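The Year I Learned to Cook for One

My mother cooked for seven every night of my childhood, and I'm pretty sure she never once made less than a gallon of anything. So when I moved into a rented apartment in Mustow two years ago, by myself, at the age of 34, I did what I'd been raised to do. I made a pot of chili the size of a drum. I ate it Monday. I ate it Tuesday. By the weekend I was eating it out of the pot with a tortilla chip and feeling sorry for myself, and the week after that I stopped cooking altogether and lived on toast and the lemon chicken from the place on Skernard Street.

The lemon chicken is very good, by the way. I'm not knocking it. But I added up what I'd spent there between New Year's and April and I had to go sit down.

What got me started again was a used cookbook, a skinny thing with a cracked spine and somebody's grocery list still tucked in at the soups (leeks, matches, cat food). Every recipe in it was for a single person. One chop, one egg, half an onion. I'd never seen half an onion in a recipe before! In my family the other half would have been an insult.

I read it in bed like a novel. Then I made the first thing in it, a little skillet of rice with peas and a fried egg on top, and I ate it at the counter while it was still too hot, and there was nothing left over. I can't tell you how pleased I was with that empty pan.

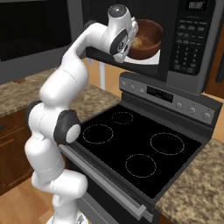 Cooking for one has more to do with shopping than with stoves, and I learned that the slow way. The stores want you to buy the family pack. Celery comes in a bunch big enough to stuff three turkeys, and cilantro goes to slime by Thursday no matter what kind of jar you stand it in. I do own a fair amount of equipment, and I used to think more of it would save me. What I use is very little. If you have a stove with a microwave mounted over it, you already have everything I cook with except a small skillet and a smaller pot, and I'd say the microwave does a third of the work. It bakes a potato. It takes the chill off last night's rice. It wilts spinach in the time it takes to find a fork, and I've stopped being a snob about it, which my mother has not.

The small pot deserves a word. I bought mine at the hardware store in Paredes, the next town over, from a bin of odd lids and orphaned saucepans, and it holds two cups of soup if you don't stir too hard. Before that I was heating one serving of broth in a stockpot, where it sat like a puddle in a parking lot and boiled off while I looked for the salt. If you buy one thing after reading this, buy a small pot. Don't buy a set.

Then there's the freezer. Everyone told me to freeze things, and I did, and for a while I had a freezer full of gray bricks with no names on them. Was it lentils? Was it gravy? I thawed one for a friend's birthday supper and it was applesauce. Now I write on everything with a fat marker, and I freeze parts instead of dinners - cooked beans, a little browned sausage, tomato sauce in a muffin tin. A frozen dinner bosses you around. A lump of tomato sauce can go on noodles or under an egg or into a soup, depending on what sort of day you've had.

Bread I slice before it goes in. I know people who freeze the whole loaf and I worry about them, sawing away.

I should admit that the hard part wasn't the food at all. It was the table. For months I ate standing up, or over the sink, or in front of the TV with a plate on my knees, and I told myself that was one of the perks. Some nights it is! But I noticed I'd finish and not remember having eaten, and go hunting for cereal at nine. So I made a rule that on weeknights I would sit down with a real plate and a napkin. It felt silly for the first week, like I was waiting for a date who was running late. Then it quit feeling like anything, and I began to look forward to it somewhere in the middle of the afternoon.

I wrote a few lines about this in the Clirnolia newsletter last spring, and the mail I got was far chattier than I expected. People wanted to argue about portions of pasta. People sent me their one-egg cakes. A man mailed me a photocopied chart for shrinking any recipe down to a quarter, and it's taped inside my cupboard door, though I still can't figure out what he wants me to do with a quarter of an egg.

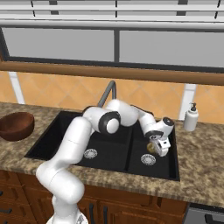

Covadonga Llorente wrote to say that I had the whole thing backward, and that after eleven years on her own she still makes the big pot every Sunday and has never been sick of it, "but I never eat the same thing twice, because I season it in the bowl and not in the pot." On Monday her beans get vinegar and raw onion. On Tuesday they get mashed onto toast with cheese. She said cooking a new dinner from scratch every night was a fine hobby for someone who didn't get home at seven.

I tried it her way for a month, a little grumpily, and she has a point. A plain pot is a lot easier to live with than a finished one. My old chili had every decision already made, cumin and all, and I was stuck with it until Saturday. These days I do a bit of both. If it's been a decent week I'll make the rice and peas, or a single pork chop with mustard and whatever fruit is going soft. If it hasn't, there's a pot of plain white beans in the fridge with a bay leaf in it, and I get out the vinegar.

My mother came to visit in the fall and opened the refrigerator before she'd taken off her coat. She looked at the half onion in its little dish. She looked at me. Then she went out to the car and came back with a ham.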